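Paperback Corral Forum > Westerns > Series and House Names

Thread: Foley series, is the reading order on the title page wrong?

dustyspines
OK, I finally have the whole Foley run on one shelf and I can't make the order work. The list facing the title page puts Torley Crossing third, but in that one Foley already has the limp he only gets in The Ademport Rope. Am I losing it?
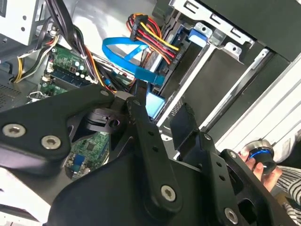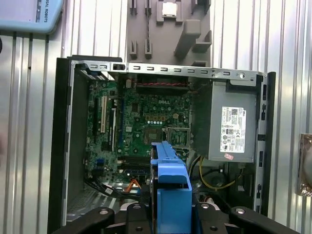 Page 1 of 3

marlowe_mule
You're not losing it. The list goes by when the books were printed. Read Ademport first, then Torley, and the limp is fine. I did it the wrong way around in high school and thought I'd skipped a chapter.

sgallagher
Have to disagree with mule, sorry! The limp in Torley Crossing is the old one, from the mule train. There's a line in chapter 15 where he rubs "the bad knee" and in Ademport he gets shot in the hip. Two different injuries. I'd stick with the printed order.
- Sinéad Gallagher

marlowe_mule
Chapter 15 of which printing though? Mine has him rubbing his leg, no knee at all.

sgallagher
The first Prinder paperback, the one with the burning stagecoach on the front (there is no burning stagecoach in the book, I've looked). Cover price 65 cents.

dustyspines
Huh. Mine is the later one with the yellow spine and it says leg too. So somebody changed it?

coldcamp
Somebody at Prinder cut all of them down for the reprints. My old Torley runs to 299 pages and the yellow spine is a lot thinner, with the same size type. The whole bit with the ferryman's widow is gone, and that was the best part of the book.

marlowe_mule
The widow chapter stops the story dead. I read it once in a borrowed copy and I was glad to get back to the shooting.

coldcamp
Well, we're not going to be friends then. She's the only person in the series who tells Foley he's a fool, and he needs to hear it before the showdown at the sawmill.

dustyspines
Wait, there's a widow?? I've read this book twice!

sgallagher
You need the old printing - I have a spare with a taped cover and somebody's grocery list inside the back. Send me a message and it's yours for the postage.

dustyspines
Message sent, thank you! I'll leave Torley alone until it gets here and start on Ademport tonight.

marlowe_mule
So you're reading Ademport first. Good.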